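Burkotton Travellers' Association
Members' Forum: Rail and Coach Journeys
Topic: Luggage on the Menda to Kallio night coach

Posted by northbound_h, September 2, 2024
Members are advised that the operator now allows 2 items per passenger in the hold. My wife and I were charged for a third at Menda. The notice at the ticket window is small and easily missed.

Posted by P_Larkfield
The rule is not new. It was in force when we travelled in March, and the charge was printed on the back of our tickets.

Posted by northbound_h
I must disagree. Our tickets carried the seat numbers and nothing else.

Posted by kestrel572
Tickets bought through Drestix have a blank reverse. Those sold at the station do not. Both members may therefore be correct.

Posted by P_Larkfield
I accept the point about Drestix. I would still recommend the morning train, which takes 7 hours and has no limit on bags.

Posted by northbound_h
The train requires a change at Burkotton with 5 minutes allowed. We shall remain with the coach.

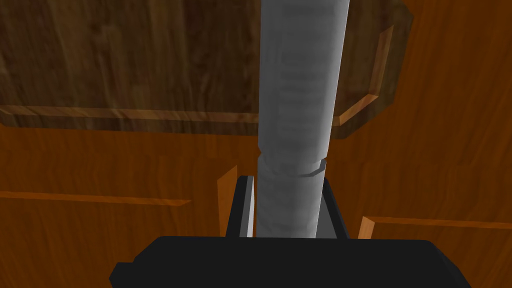 Members' Bulletin, Issue 572, p. 7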